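Swapping the closets, and what a wool coat taught me about moths

Every October I do the closet swap, and every October I look forward to it like a little kid. Summer things go up on the high shelf, winter things come down, and for one whole afternoon my bedroom looks like a rummage sale. I put on the radio, make a big pot of tea and forget to drink it. I love it!

I got the habit from my aunt, Ada Sanna, who ran a mending counter at the back of a dry cleaner's on Hirneck Street for 30 years. She had opinions on everything to do with clothes and she was right more often than I liked to admit as a teenager. Her main one was that things get ruined while they're put away, when you're not looking at them. Wearing a coat hardly hurts it at all. Leaving it dirty in the dark for half a year is what does it in.

So the swap at her place was never a matter of carrying armfuls from one closet to another. Each thing came out onto the bed and got looked at, front, back and lining, pockets inside out, cuffs checked. I still do it her way, and it takes forever, and I wouldn't trade it.

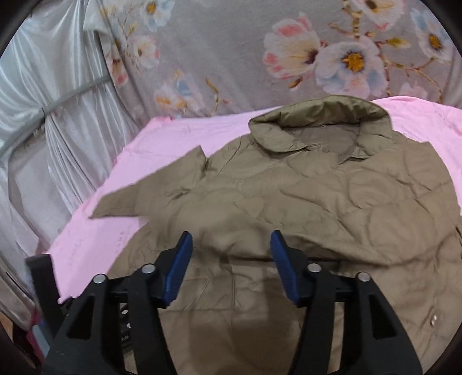
Back to the wool coat, which is the real reason for this post. It's a long navy one that I bought secondhand from Longo, the little shop behind the train station in Andutgate, and I paid 30 dollars for it. Best money I ever spent on clothes. It weighs a ton and it has those deep pockets you can lose a paperback in. Last spring I was in a hurry (we were in the middle of having the hall painted) and I hung it up just as it was, straight off my back, behind everything else.

You can guess the rest. When I took it to the window this time there were 11 holes in it, most of them no bigger than a lentil, nearly all along the left front where I'd once spilled soup and dabbed at it with a napkin and called it clean. I was sick about it for an hour. Then I called my aunt, who laughed at me for a good while and told me to read up on moths before I did anything else.

I did, and they're fascinating! I had always pictured the little tan moths themselves chewing away, but the adults don't eat fabric. The larvae do it, and they go for wool, silk, fur, feathers, anything that came off an animal. They like it best with a bit of food or sweat on it, which explains my soup map. They also like quiet. A sweater you wear every week is pretty safe, and the one at the bottom of the drawer that you're saving for something special is dinner.

Here is what I did, in case you're standing over a coat of your own right now. I took everything out of that closet and vacuumed it, with the narrow nozzle, right into the corners and along the baseboard and the crack where the shelf meets the wall. Then I threw the vacuum bag out in the outside trash that same evening. The scarves and small woolens went into the freezer in sealed bags for 2 weeks, and the coat itself went to the cleaner because there was no way it was fitting in beside the peas.

As for cedar, I'm still fond of it, but I've stopped thinking of it as armor. It smells wonderful and I keep a few blocks around and sand them when the smell fades. Clean clothes and a tight lid do most of the work. 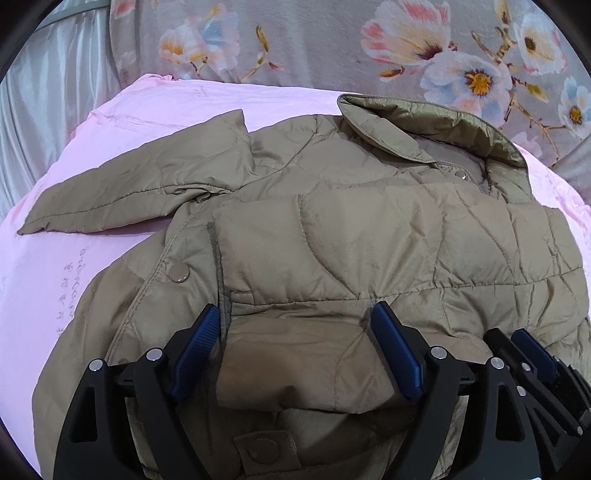
The mending was the fun part. My friend Giorgia Grasso came over with her darning kit and a bag of yarn ends that she's been adding to since college, and we sat on the floor with a lamp pulled down low and went at those holes one by one. She's a far better darner than I am. She weaves the patch so flat you have to hunt for it with your fingertips, while mine come out like small navy scabs. I don't mind them! I've decided I like being able to tell which ones are mine.

If you've never darned anything, please try it on an old sock first. You run your threads one way, close together, starting in the good fabric a little beyond the hole, and then you turn and go over and under across them, just like the paper place mats we all wove in kindergarten. Don't pull tight. That's the mistake I made on my first four or five, and they puckered. Giorgia uses a wooden mushroom to hold the cloth, and I used a light bulb, which was what my aunt always had in her apron pocket.

One more thing about storage while I'm on the subject. Knits get folded, always, because a hanger will stretch the shoulders into points. Heavy coats want a wide hanger. Anything padded should be put away with some room around it, since months of being squashed under a suitcase is hard on the filling. I had been using those bags you suck the air out of and I've quit, except for the spare blankets. I bought two lidded boxes at the Claden market and they fit the high shelf with a finger's width to spare, which pleased me more than it should have.

And write on the boxes! I put a strip of masking tape on each lid and list what went in. Past me had written only "misc" on one of them, and it held a swimsuit, a single glove and our old tablecloth.

The coat is hanging by the front door now. I wore it to the bakery this morning although it was much too warm for it, and I got all the way home before I remembered to take the cleaner's tag off the sleeve. Next up is a gray cardigan with both elbows gone. Giorgia thinks it wants patches in a loud color, maybe mustard, and I'm leaning toward brick red - if you've patched elbows on a knit and have a favorite way to keep the edges from curling, please leave me a comment.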